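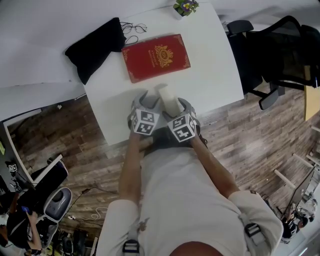
Ticket 691
Subject: Near-miss reports from Nellgate night shift not reaching safety inbox
Opened by: Martti Mustonen, site safety, Nellgate
Assigned to: Graham Greenwood, Keskinen support desk
Priority: High
Status: Resolved, follow-up open

Martti Mustonen, 8:12 a.m.
Two workers on the night shift told me they filed near-miss reports on the floor tablet, one for a blocked fire exit and one for a forklift that rolled back on the loading ramp. I have neither. The tablet gave both of them the green "Report sent" message. Day shift reports are coming through as normal. We had a state inspector here in December and the written follow-up says we need to show that every report is logged and answered, so I need to know if more are missing.

Graham Greenwood, 8:40 a.m.
Thanks, Martti. I can see the Nellgate account. A few things to check first:
Which tablet did they use?
Were they logged in under their own names or with the shared shift login?
Has anyone changed the recipient list in Clelamen since the last update?

Martti Mustonen, 9:05 a.m.
Tablet by the loading dock. Shared login, both of them. The own-name login is slow and people are wearing gloves. I have not touched the recipient list. Teemu Honkanen has admin rights too, so I have asked him.

Teemu Honkanen, 9:31 a.m.
I didn't change recipients. I did add a new shift group called "Night B" when we split the crew, and moved the shared login into it.

Graham Greenwood, 10:02 a.m.
That helps. Reports are routed by shift group. "Night B" has no safety contact set, so anything filed under it is accepted and saved but no email goes out. The reports should still be in the database. In Clelamen, please go to Reports, then All, then clear the "My groups" filter at the top left. It is on by default.

Martti Mustonen, 10:20 a.m.
Cleared the filter. Still nothing from Night B. The list stops at 3000 entries, if that matters.

Graham Greenwood, 10:26 a.m.
It does. The list view only loads 3000 rows and sorts oldest first, so new ones fall off the end. Sort by date, newest first, and reload the page.

Martti Mustonen, 10:41 a.m.
Found them. There are 38 reports under Night B, including the two I was told about. None has been opened. One is an eye injury from a chemical splash, and I would have wanted that the same night. The worker was seen at a clinic and is back at work, but I need to check the recordkeeping on it today.

Graham Greenwood, 10:55 a.m.
Understood. Please do not edit or close any of the reports yet. I am exporting all 38 with the original times so you have a clean copy. Our escalation contact, Kauko Koskela, has been added to this ticket.

Kauko Koskela, 11:30 a.m.
I have gone through the mail log. No messages were created for Night B at all, so there is nothing stuck in a queue to release. The export is in your secure folder. It shows the time each report was submitted and the time it was first opened. I would keep both columns if you hand this to the inspector.

Fix applied:
1. Opened Groups, Night B, Contacts.
2. Added Martti Mustonen as safety contact and Teemu Honkanen as backup.
3. Saved and logged the dock tablet out and back in.
4. Filed a test report from the dock tablet using the shared login.

Martti Mustonen, 11:52 a.m.
Test report did not arrive.

Kauko Koskela, 12:10 p.m.
The tablet is on the old group settings. Logging out is not enough on version 2 of the app. Please go to Settings, Sync, Refresh groups, then send another test.

Martti Mustonen, 12:24 p.m.
Second test came through in under a minute. Teemu got it as well. I had the break room tablet refreshed too and tested that one — fine.

Martti Mustonen, 12:37 p.m.
One request before you close this. The app should not tell a worker a report was sent when it went to no one. People here were worried enough about reporting in the first place, and the man who filed the fire exit report thought he was being ignored.

Graham Greenwood, 1:15 p.m.
Agreed. I have passed it to Tapio Seppälä on the product side as a change request: block saving a group with no safety contact, and change the message when no email is created. I can't give you a date for it. Until then, please check the contacts any time a group is added or renamed.

Tapio Seppälä, 3:48 p.m.
Request received and linked. The Skikenora site has the same setup with split crews, so we are checking their groups now. The row limit in the list view is logged as a separate item.

Martti Mustonen, 4:20 p.m.
OK to close the routing part. Please keep the follow-up open until the message is changed. I am meeting the night crew on Sunday to go over the reports they filed.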